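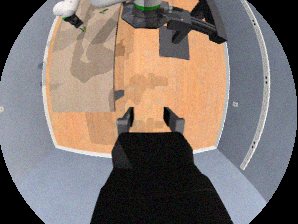

One reader in Morris wrote in to say that her foam roller smelled of old sweat no matter how often she wiped it, and asked what else she could try.

Cleaning home workout gear

Mix a teaspoon of dish soap into a quart of warm water. Wipe down the roller, let it sit 20 minutes, then rinse and stand it on end to dry.

Yoga mats get the same mix. Skip the washing machine.

Resistance bands: plain water only, then a dusting of cornstarch.

Dumbbell handles need a stiff nylon brush. Dry them right away or they'll rust.

I do mine on Friday.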